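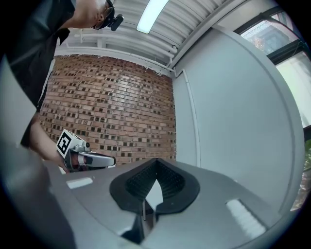

The Ketby Cup

The town of Ketby has been making marmalade in public since 1883, and has been cross about it for nearly as long. The cup itself is silver plate and holds a bit less than a mug of tea. My aunt won it once, in a year when the frost got the lemons and only 4 people entered, and she has never brought up the second part.

I came back to Ketby in February to look after her while her hip settled down. She met me at the door with her stick in one hand and the entry form in the other.

"It closes Saturday," she said. "I can't stand at the stove. You can."

I told her I'd never made marmalade. She said that was fine, I'd be her legs. For two days I was her legs, and also her arms, her back and the person who drove to Lindgate for sugar when she decided the sugar in the cupboard had gone flat.

She ran the kitchen from a cane chair by the fridge. From there she couldn't see into the pot, so she judged everything by sound. I was told I was stirring too fast. I was told I was stirring like a man looking for his keys. At one point I stopped altogether to scratch my nose and she said, "Well, that's ruined it," with what I can only call satisfaction.

The recipe was a secret. It was written on the back of a gas bill in her mother's handwriting, and when I asked to see it she read it aloud to me instead, leaving bits out.

"How much lemon?"

"Enough."

"Does it say enough?"

"It says a number. I'm saying enough."

The trouble, she explained while I cut peel, was the Macedo jar. There was a rule, brought in after an argument nobody living had been present for, that every entry must be shown in a Macedo jar, the squat kind with the glass lid and the wire. The Macedo works had shut before I was born. There were perhaps a couple of dozen jars left in the district, and families handed them down in wills. Ours had a chip in the rim. The neighbours across the road had two, and no interest in marmalade whatever, and kept cotton buds in them.

"You could ask to borrow one," I said.

She looked at me as though I'd suggested we burn the place down and claim the insurance.

So our marmalade went into the chipped jar, chip to the back. It was a good colour. It set on the saucer at the third try, at ten past eleven at night, and my aunt tilted it under the lamp for a long time and then said it would have to do. From her this is a sonnet.

The hall on Saturday smelled of floor polish and oranges. The judge had come over from Pralter, where they mostly do chutney, and there was some muttering about that. She went down the table with a box of little spoons, and at each jar she closed her eyes. My aunt closed hers too, out of rivalry.

We came second. First went to the couple from across the road, who had rinsed out the cotton bud jar on Thursday night, followed a recipe off the back of a sugar packet and thought it might be a bit of fun.

My aunt shook their hands. She was very gracious. She told them it was a lovely clear jelly and asked what they'd done about the pith, and they said, what's the pith?

She didn't speak until we were past the Lindgate turnoff, which was not on our way home. I'd missed our street and hadn't liked to mention it.

"Well, there's a junk shop at Lindgate," she said at last. "He's got a Macedo in the window. He wants 275 dollars for it, the crook."

"That's a lot for a jar."

"It is," she said, and got out her purse. "Is he open till five?"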